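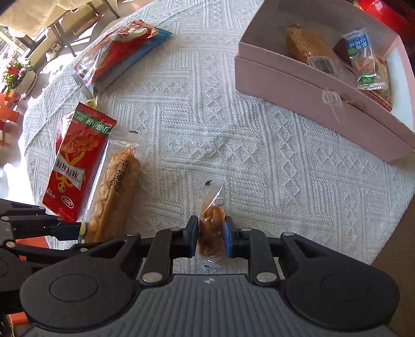
What did the grant pay for in this period?
It paid for the snacks, the table covers and the printed sorting cards for the tasting table in Wostville, and for 70 of the take-home bags.

Wednesday, January 6, 2021
Prepared by Raíssa Seixas, Minhas snack library, for Grernutier

**Work done**

We received the first part of the money, 2000 dollars, and the table is now in regular use. Each item stays in its own sealed wrapper until a visitor chooses it. We sort first by kind (pastry, bread, small sweets) and after that by language of the label. The list in Finditz has 204 entries, and five of them still need a translation.

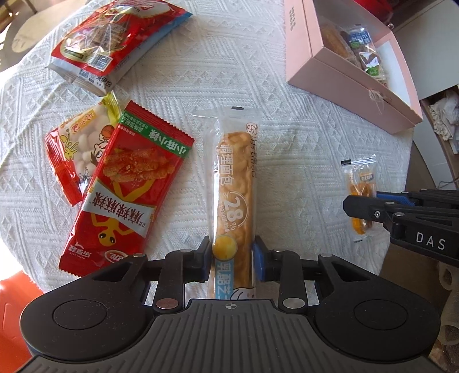 *Packaged bread stick and a red snack packet on the tasting table.*

**Difficulties**

Long packages are harder to store than we expected. They bend in the drawers, so we ask for permission to buy two flat trays from the remaining money. Also the Chinese labels take more time, as our translator comes only in the evening — we will begin with the breads, where the ingredients matter most for visitors with a milk allergy.

**Next steps**

In February we will finish the translations and send you the receipts together with the updated list.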